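Frequently asked questions: Parish Catechists' Weekend, Belmonte House

Who can come to the weekend?

The weekend is for catechists of the parishes of Huton and Tralach, and also for teachers of religion in the Catholic schools of both places. You do not need to have a diploma. If you are only thinking of becoming a catechist, please speak first with your parish priest, and he will send us your name.

When does it start and finish?

We begin in June, on Friday evening, with Vespers in the chapel. Supper is after Vespers. We finish on the last day with lunch, and the bus to Tralach leaves when lunch is over. It is better to stay the whole time, but if you work on Friday you may arrive late. Ring the bell at the side door, not the front one.

What is the programme?

There are 2 talks each day and small groups after them. The talks this year are on preparing children for First Reconciliation and on how to speak with parents who do not come to Mass. The small groups are organised by the age of the children you teach. Fongchan Sukprasert is leading the group for those who work with teenagers, and she asks that you bring one lesson you have already taught, also if it went badly. 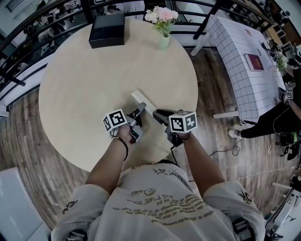

Groups have a maximum of 14 persons. When a group is full we will offer you a place in the next one, so please write a second choice on your form.

How much does it cost?

The price is $192 for each person, with meals and a shared room. Many parishes pay this for their catechists, so ask at your parish office before you pay by yourself. If the cost is a difficulty, write to us and we will find a solution. Your request stays private.

Can I have a single room?

We have 2 single rooms on the ground floor. They are kept for people who cannot use the stairs. All other rooms are for sharing, with the bathroom in the corridor.

I belong to an Eastern Catholic parish. Am I welcome?

Yes, of course. Several catechists of the Byzantine rite were with us last year. The Divine Liturgy will be celebrated on the second morning, and everybody is invited to it. Sheets with the responses in English will be on the benches.

May I bring my children?

We are sorry, but there is no child care in the house.

What should I bring?

A Bible, a notebook, a towel and a warm jumper, as the chapel is cold in the evening. Sheets and blankets are on the bed already. Please tell us on the form about any food you cannot eat.

Where is the house?

Belmonte House is on the Plestik road, past the primary school. Coming from Huton, turn left after the bridge. The car park is behind the chapel, and its gate is closed at 10 pm.

Will I receive a certificate?

You will receive a paper of attendance, signed by the leader of your group. Schools normally accept it for the hours of religious formation, but each school has its own rules and you should ask your principal.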